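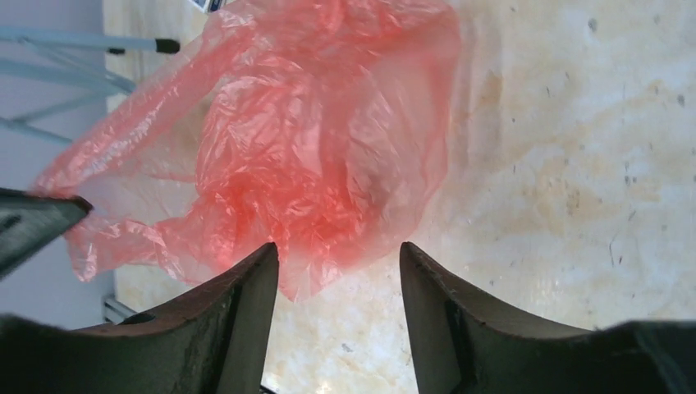

Diary > 2025 > February

February 10, 2025

Phone day. Whole day basically. Was going to do the invoices and clean out the hall closet and did neither.

So the Blackburn plan ends this month and I finally sat down to move the number. Been putting it off since before Christmas. They sent the letter, then the email, then the text that looked like a scam but was them. Price goes up, the overseas minutes go away, and the overseas minutes were the only reason I was on it. Without them I'm paying for a bunch of data I don't use because I'm home all day.

Plan was: cheap SIM from Zovley for the number, and one of the calling apps for the long ones. Simple. Had it written on an envelope and everything.

Started at 9. Zovley wants an account number AND a transfer PIN from the old carrier. Account number is on the bill. Fine. Except the bill is in the Blackburn app and the Blackburn app logged me out when I updated the phone, and to log in it texts a code to the number, ok, and then it emails a second code to an address I stopped using two jobs ago. Tried the reset. Reset goes to the same address. Round and round.

Called them. On hold long enough to make eggs, eat eggs, wash the pan. The guy was nice enough. Read me the account number but couldn't read me the PIN, the PIN has to be generated "by the customer in the app." Told him I couldn't get in the app. He said he understood. Put me back on hold. Different person. She changed the email, took her one minute, and then I was in. Why couldn't he do that. Didn't ask.

PIN lasts 4 days. Wrote it on the envelope.

Then Zovley wouldn't take the account number. Too long. Tried it without the zeros in front, worked first go. Should say that somewhere on the page!! It doesn't say that anywhere on the page.

So transfer is "in progress." Little gray circle. Phone still says Blackburn at the top as of right now, 10:40 at night. Supposed to flip over sometime in the next day and there might be a gap with no service in it. I have the dentist's office calling tomorrow to confirm so of course that's when it'll go.

Apps. Spent the afternoon on these, which was too long, but the kitchen table's the only place the wifi's any good and once I'm sat there I'm sat there.

Forkard first. Everybody in the family group is on it for messages so I figured I'd just use the calling. App to app is free and sounds great, better than a real phone call, I could hear my aunt's clock. But she's only on it when she's at my cousin's. Her own phone is a flip phone and she's not changing it and I'm not going to be the one to bring it up again. So it has to be something that dials an actual landline or cell over there. Forkard does that but you buy credit and the credit runs out whether you talk or not. Hate that. I put five dollars in one of these things once and used maybe a dollar of it and then it was June and the rest was gone.

Brultgate is the other one. Doesn't go over the internet, it gives you a local number to dial and then connects you on from there. Old calling card idea with an app stuck on the front. Which I kind of like? Used to buy those cards at the gas station, scratch the silver stuff off with a key. The app hides the dialing, you tap the name and it does the rest, but you can see it in the call log as some random number in our area code. 12 dollars a month, flat, landlines and cells both. Didn't believe the cells part so I read the small print and it's true for her country and not true for a lot of others.

Catch is the delay. Not awful. We talk over each other anyway. Tested it around supper (late for her, she was up, she's always up) and there was a half second where we'd both start and both stop and both say no you go. Then we got used to it. Talked 40 min. The cat's been sick again, the upstairs neighbors are putting in a new bathroom, she wants the soup recipe but the way my mother did it and not the way I do it. Told her it's the same recipe. It's not the same recipe.

She asked why my number came up different. That's the other catch, Brultgate shows her somebody else's number unless you verify yours, and I can't verify mine until the transfer is done. So for tonight I'm a stranger. She picked up anyway, which I should talk to her about, she should not be picking up for strangers at that hour. Forgot to say it. Next time.

Contacts thing. Both apps want the whole address book before they'll do anything. Forkard asks every single time you open it if you say no. Brultgate lets you say no and type a number in by hand, so that's a point for them. Went in to see what I'd even be handing over and there are 498 contacts in there. Four hundred and ninety-eight. I talk to maybe nine people. There's a "Plumber" and a "Plumber 2" and a "Plumber DO NOT." There's the landlord from the apartment before last. A couple entries that are just a first name and I have no clue. Deleted for a while, then got stuck on the ones you don't really want to delete, and quit.

Also had Forkard's notifications on by accident and the family group went off all through the Brultgate test. Somebody posted a video of a dog on a trampoline and everyone had to answer it. Muted till tomorrow. Will forget to unmute and get in trouble.

Where it stands:
Zovley — paid first month, waiting.
Brultgate — on the free week. Put a note on the calender to cancel if the delay gets on my nerves.
Forkard — keep for messages, no credit.
Blackburn — do NOT cancel till the number's across. Lady on the phone said this 2 times. If you cancel first you lose the number. Had that number since I moved here, it's on everything, it's the pharmacy's number for me and the bank's.

Oh and voicemail. Doesn't come over with you. Only thought of it at nine at night. There's old messages on there I want, so I sat and played them out loud on speaker and recorded them on the laptop. Sound is bad, you can hear the fridge. One is just my mother saying she's at the store and do I need anything, and then you can hear her start talking to somebody else, and then she hangs up. Kept that one twice, laptop and the little drive. Rest of them were the pharmacy.

Didn't walk. Didn't do the closet. Ate standing up. Back hurts from that chair.

Tomorow: invoices, no excuses. Dentist. Check gray circle before coffee. Write out the soup properly, with the amounts, and ask her does she have the small noodles or should I mail some. Restart the phone after it flips, the Zovley page says twice to be safe. Find out if the door buzzer downstairs calls my cell directly or goes thru the building's system, cause if it's direct and there's a gap then the Wednesday grocery drop-off is a problem.

Bed. Phone still says Blackburn.

Recent entries
Router in the hall, router in the kitchen
New charger, same problem
Spam calls again
What the phone bill used to be
Snow and no signal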